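Lost-property shelf at Dumura Hall gets its first proper clear-out

October 22, 2025

The shelf by the back door of Dumura Hall, which has been holding other people's belongings since the building opened, is being emptied. Everything on it has to be claimed by the end of the month or it goes to the thrift store on Gradis Street, which has already asked us to go easy on the travel mugs.

A first sort was done last week and produced 98 items. Single gloves made up the largest group, followed by food containers and then by lids, very few of which belong to the food containers. Someone is also missing a perfectly good slow cooker. It has been on the shelf since the June potluck and has seen more of the cooking class than most of the people enrolled in it.

Kitchen things are being handled separately. They are laid out on the wooden table, a few at a time, and anyone who wants a bowl back is welcome to come in and point at it. Bowls are the hard part. Most households appear to own the same four, and last year's attempt to settle ownership by memory ended with two families each taking home a dish that neither recognized once they got it there.

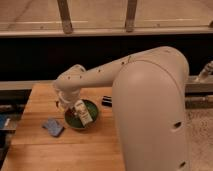
The rules this time are short. If your name is on it, it's yours. If your name isn't on it but you can describe it before you see it, it's yours too. "Green" will be accepted as a description of a green bowl only when one person is asking. Small cartons and packets will be thrown out if they are open or past their date, and kept in the pantry if they aren't. Sponges will not be returned to anyone - the hall is keeping the sponges.

The clear-out was prompted by the new shelving from Ferkomell, a local supplier, which arrives next month in flat boxes and needs the wall behind the old shelf. The hall put aside $500 for it, and the order came in just under, leaving enough for a label maker. Opinion is divided on the label maker. The people in favor would like every drawer in the kitchen to say what is in it. The people against point out that the drawer marked "Scissors" has had a label for years and has yet to contain any.

Quách, the bakery across the road, has offered to hold on to anything perishable-looking for a day in case its owner drops by, and has since clarified that the offer does not cover the jar. The jar has been dealt with.

Claims can be made whenever the hall is open, at the side entrance. Please bring a bag. There is a limit of 3 unlabeled items per household, brought in after an early visitor left with seven umbrellas and a very relaxed expression. Exceptions can be made for matching sets, provided they match.

Folding chairs are not lost property, even if you found one. Neither is the coat rack. The hall would also like its large ladle back, and no questions will be asked of whoever leaves it on the step.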